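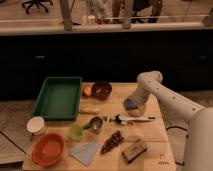
How to Find Out Whether a Robot Arm Can Clear Your Table Yet

Posted by Aníbal Marulanda, 14/07/2020

I get a lot of letters asking when a machine is going to do the tidying up after supper, and my answer has always been a long one, so I thought I'd write it out properly and let you try the thing for yourselves. If you have the use of an arm through a school, a makerspace or a very patient employer, you can run what I call the messy table test in an afternoon (a generous afternoon, with coffee). You don't need to be an engineer. You need a table, some odds and ends from the kitchen, and a willingness to watch something move slowly.

What you'll need

One arm with a gripper, bolted down or otherwise steady beside the table.
A tray to serve as the place where things go. A big flat one with low sides is kindest, and green plastic stands out well against a pale tabletop.
A mix of ordinary things: a small orange fruit, a bowl or two, a paper cup, a metal scoop, a folded cloth, something small and boxy.
Paper and pencil for the score.

Step 1. Make an honest mess

Please resist the urge to line everything up! My first tables were arranged like a shop window, with a hand's width between each item, and the arm did beautifully, and I learned nothing whatsoever about my own kitchen. Put the fruit right beside a bowl. Let the cloth lie however it lands. Set a cup near an edge, where a clumsy nudge would matter. If there's a kitchen knife among your things, leave it lying flat and keep your own hands well out of the way once the arm is powered, or swap in a wooden spoon for your first runs, as I'd tell anyone with youngsters in the house.

Step 2. Decide what "done" means

Write it down before you start, or you'll find yourself being generous later on. I sort the table into two piles on paper. The first is "goes in the tray," and the second is "stays put." A run counts as done when every item on the first list is resting in the tray and nothing on the second has been knocked over or shoved to the floor. A fruit that gets into the tray and rolls out again is a miss, sorry as I always am to write it down.

Step 3. Start with the easy grabs

Round and firm is where two-fingered grippers are happiest. Ask for the fruit first, then the little box. Give each item 5 tries and note every one. Change the item's position a bit between tries, turning it or sliding it a few inches, so you're testing the chore and not one lucky spot on the table.

Step 4. Move on to the awkward ones

Now for the part I enjoy most. A big shiny bowl is too wide for many grippers to go around, so the arm has to pinch the rim, and the shine can confuse the camera into the bargain. A see-through cup is harder still for a lot of vision systems. A paper cup wants a light touch. And then there's cloth, dear old cloth, which has no proper shape at all and will fold itself under the fingers while you watch. Allow 20 minutes for the cloth alone and don't lose heart.

Step 5. Time the whole table

Once you've scored the items one by one, put everything back in a muddle and run the full job from start to finish with no help from you. Then do the same job by hand. The gap between the two times will tell you more than any brochure can.

How mine came out

I keep a running tally in a notebook, under the name Musutent, and over the past year I've logged 877 grabs. The fruit and the boxes go well enough that I've stopped holding my breath. Bowls are middling. Cloth is poor. A full table took the arm nearly 200 times as long as it took me on its worst evening, though I'll admit I was showing off a little by then.

So can a machine clear the table yet? Mine can do a good piece of it, slowly, with someone standing by. For sorting sturdy parts on a shop floor, where the same shapes turn up all day long, I'd be a good deal more hopeful. For the supper dishes I'm keeping my apron on.

If you try this at home or at work, do send me your score sheet, and tell me which items you used and how wide your gripper opens (I forgot to ask for that last time and it made comparing very difficult). I'm planning a second page in August on drawers and cupboard doors, with all their different handles.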